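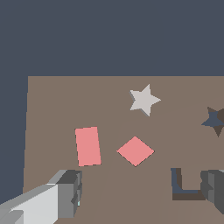 From: Yiğit Tuncer
To: Rullov list
Re: Simulated examples, May 2019

Mal-soon Ki wrote:
> We have 70 runs with the star and can get up to
> 22 more by August. That should do for training.

Should it? All 70 come from the simulator, under flat light on a plain brown surface. I doubt Jornum learns much about stars from that – more likely it learns our table.

Before we make more:

1. Hold back 11 runs for testing.
2. Check the view close in, with a finger either side of the star.
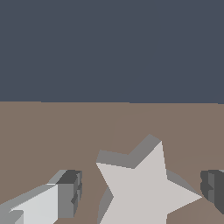 3. Try 3 new table colours.

Yiğit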